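Reading the offering plan and house rules for a unit in the Flidholm building this week. Notes on how the square footage, the common charges and the kitchen rules work in a converted industrial building. Thread.

Area first. The listing gives one number. The declaration gives another, and it is smaller. The listing measures to the outside face of the exterior walls and to the centerline of the walls shared with neighbors. The declaration measures paint to paint. In a building with thick masonry, that difference is a closet.

Neither number is wrong. They answer different questions. Use the declaration figure when you plan furniture and when you compare against another unit measured the same way. Price per square foot across two buildings with two methods tells you very little.

Percentage interest is a third thing. It sets your share of the common charges and your vote. At Flidholm it was fixed at conversion by floor area, with an adjustment for floor height and exposure. It does not change when you renovate, and it does not change if someone re-measures your unit.

Check the percentage interest against the common charge on the listing. Take the annual budget, multiply by the percentage, divide by twelve. If the result is not close to the advertised monthly figure, ask which budget year the agent used. In this case the listing was one budget behind.

Parking and storage are limited common elements. The unit owner has exclusive use but does not own them. Storage bin 7 goes with this unit according to the floor plan exhibit. The listing called it "deeded storage." It is not deeded, and it cannot be sold separately.

Windows. The owner maintains the interior surface and the hardware. The association maintains the frame and the glass, except where the glass is broken from inside. That split is common in converted buildings and it is the source of most arguments over drafts. Get the window inspection report if one exists.
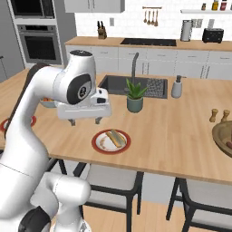
Kitchens at Flidholm stack vertically, so the wet wall cannot move. The alteration agreement allows new cabinets, counters and appliances in the existing footprint with notice only. Moving a sink or a gas line needs engineer review, and the fee for that review is on the owner.

Range hoods are the detail people miss. The kitchen riser in this line is not rated for added exhaust volume, so only recirculating hoods are approved. If a listing for one of these units says "vented range," look for a duct. Then look for the approval letter for the duct.

Islands are treated as furniture if they have no plumbing and no floor outlet. Once power is run through the slab they count as an alteration, and the work has to be on file. An island with an outlet and no paperwork becomes the buyer's problem at closing.

Flooring: hard surfaces need an acoustic underlayment, and the rule covers kitchens. The manual has a minimum rating and asks for the product data sheet before installation. It does not ask for a field test afterward. I would prefer that it did.

In-unit laundry is permitted on floors 2 through 5. Above that, the drain stacks were not enlarged during the conversion. The agent's sheet for an upper unit says "washer/dryer hookup possible." The manual says otherwise, and the manual controls.

Heat is a building loop with a heat pump in each unit. The loop is common. The heat pump belongs to the owner, including replacement. The units here were supplied by Restus and the service contract is held by Otico. The contract covers filters and an annual check. Compressors are excluded.

Ask for the install date of the heat pump. Original equipment from the conversion is near the end of its service life, and the replacement has to fit the same closet. That closet is narrow. Measure the door before you price anything.

Reserve study. Shaikh prepared the current one. It puts the roof membrane and the loop pumps in the near-term column, funded from reserves with no assessment. Read the assumptions page, where the annual contribution is set to rise every year - the present budget has it flat.

The unit's own assessment history is short: a single line, $3183, for facade repointing, paid in full. The seller should confirm that in writing. A balance on a special assessment can follow the unit if the contract is silent on it.

Documents to request before an offer: declaration with exhibits, current budget, reserve study, house rules, alteration file for the unit, and meeting minutes. The minutes are where leaks show up first.

The managing office takes document requests until noon on Friday. I have asked for the alteration file and will add to this thread when it arrives.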